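Thread shade for a thin fabric that changes color between daylight and lamp light

Xinyi Xiao
I am hemming 7 yards of thin plain cloth for a set of curtain linings. I picked the thread at the store, under the tubes, and it looked right. At home by the window it is clearly too blue, and in the evening under the lamp it looks close again. I bought 2 spools and have not opened the second. Is there a standard way to choose? Should I go lighter or darker when the exact shade is not stocked? The machine is an Engebretsen with a size 70 needle, if that matters.

Ronja Haugland
The effect is called metamerism. The thread and the cloth are dyed with different dyes that reflect light differently. They can match under one light source and separate under another. Store tubes are a poor reference.

Unwind a foot of thread and lay the single strand across the cloth. Do not compare the spool. Thread packed on a spool reads darker than one strand, often by a full shade. Check it in north daylight and again under the bulb you use in the room. For linings, daylight should decide, as the hem will be seen against the window.

If you are between two shades, take the darker one. A light stitch catches the light and shows as a dotted line. A slightly dark stitch sinks into the weave. A size 70 needle is fine for thin cloth.

Gunvor Haugland
I just use gray for everything. Never had a complaint.

Damian Kofler
Agree with the single strand test. Gray works on mid tones but will show through a pale hem, so I would not use it on linings. Return the unopened spool if the store takes it.

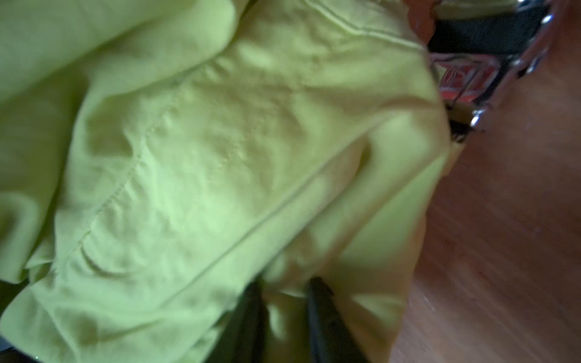
Thread cards are printed or wound flat, and a lining never hangs flat, so I also check the strand against a fold before buying. Bunch up a handful of the cloth and look at the range of shades you get. The yellow-green in my photo runs from a pale mint where the light hits it to olive and mustard in the folds, all on one plain piece. I would pick a thread between those two ends, leaning toward the olive – the mint end would stand out along a hem. Then sew a short test seam on a scrap, press it, and hang it in the window overnight and through the next morning before you commit to the long sides.

Contact | Copyright Tever Home Help | Back to top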